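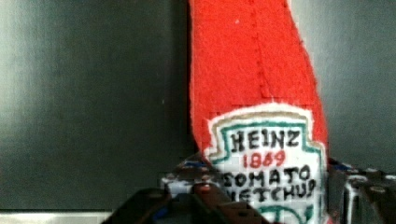 Court office explains changes to evidence storage

Category: Courts & Crime
3 min read

The magistrates' court office at Clilovside has changed the way it records items seized in theft and handling cases. The head of the evidence section set out the new arrangements in an interview at the court in March.

Under the previous system, each item was entered by hand in a bound register. The office held 3883 open entries at the start of the review, of which 3011 related to cases already closed. "Those items should have been returned or disposed of," the section head said. "The register did not tell us which were which."

Labels and software are now supplied by Kimex, and officers must enter an item within 17 hours of seizure. Owners are notified in writing and have 10 weeks in which to make a claim.

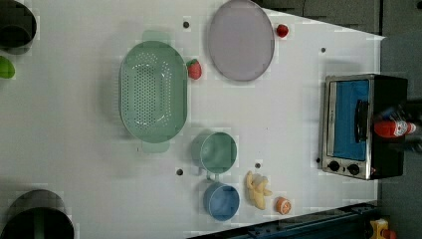

Low-value goods account for much of the backlog, according to the section head, and they are often the hardest to return. Shop stock is usually claimed quickly. Household goods are not, and owners seldom keep proof of purchase. "If someone writes to say they have lost a colander, we need more than that," the section head said. "Pale green, oval, a flat tab handle at each end: that is a description we can work with." Claim forms now include a larger space for such details.

Asked about the Betent warehouse, where larger items are kept, the section head confirmed that the lease would continue. A separate inquiry into vehicles held at the Agarwal yard has not yet reported.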